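Draltley「Jurkus」を使ってみた:双腕で薄いものを折る学習キット

布や紙を扱う学習手法はいろいろ試してきましたが、久しぶりに週末がまるごと消えました。Jurkusは双腕アーム向けの模倣学習パッケージで、手首と頭部のカメラ映像から次の動作をまとめて予測するタイプです。今回の題材は緑色の薄いシート。

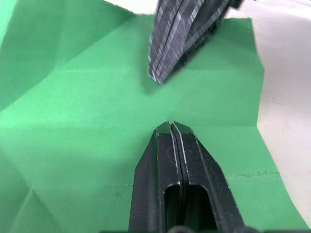
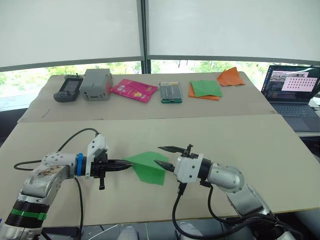
緑のシートを相手に、2本のアームで作業中。 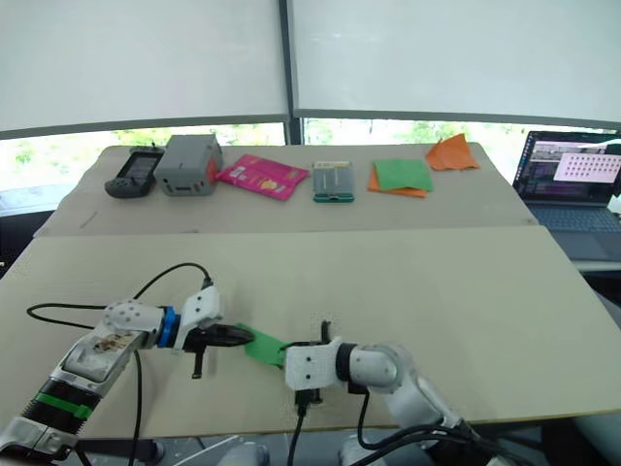
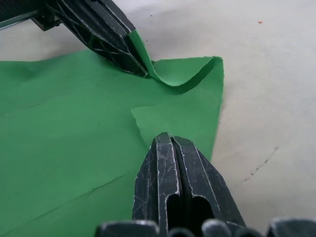
まず感心したのが、必要なデモの少なさ! 以前使っていたMemonでは同じような課題に200回分の遠隔操作データを集めたのに、Jurkusは66回で形になりました。秘密は「接触前後の重みづけ」にあるそうで、指先が対象に触れる直前と直後の区間だけ、学習時の損失を大きく取ります。論文を書いたSumeya Negussieさんの説明がとても明快で、付録の比較表だけでも読む価値があります(私は印刷して机に貼りました)。

動きの質もかなり好みです。つかみ損ねたときに固まらず、少し戻って角度を変え、もう一度つかみにいく。この「やり直し」はデモにわざと失敗を混ぜておくと出やすくなります。最初はきれいな操作ばかり集めていたので、マニュアルのその一文を読み飛ばしたのは痛かった……。

左右の腕の同期もよくできています。片方が引っぱりすぎるともう片方がついていく感じで、設定ファイルをいじったのは予測の長さだけ。初期値のままだと折り返しの途中で動作がぎくしゃくしたので、半分に縮めたら落ち着きました。

気になった点も書いておきます。薄い素材は指先の高さのずれにとても敏感で、キャリブレーションをさぼると成績がすぐ落ちます。あと、手首カメラは指で対象が隠れやすいので、頭部カメラを省く構成はおすすめしません。試しに外してみたら、角を探してうろうろする時間が目に見えて増えました。学習はGPU 2枚で一晩。夜の11時に流して、朝のコーヒーのころには終わっています。ログの画面は正直見づらく、エラーの文言も不親切です。

すでに双腕の環境がある研究室なら、導入は半日もかからないと思います。次は色違いの素材で、追加デモなしにどこまで通用するかを見るつもりです。Morkero製アームでの設定メモは別の記事に置いてあります。

評価:5点満点中4点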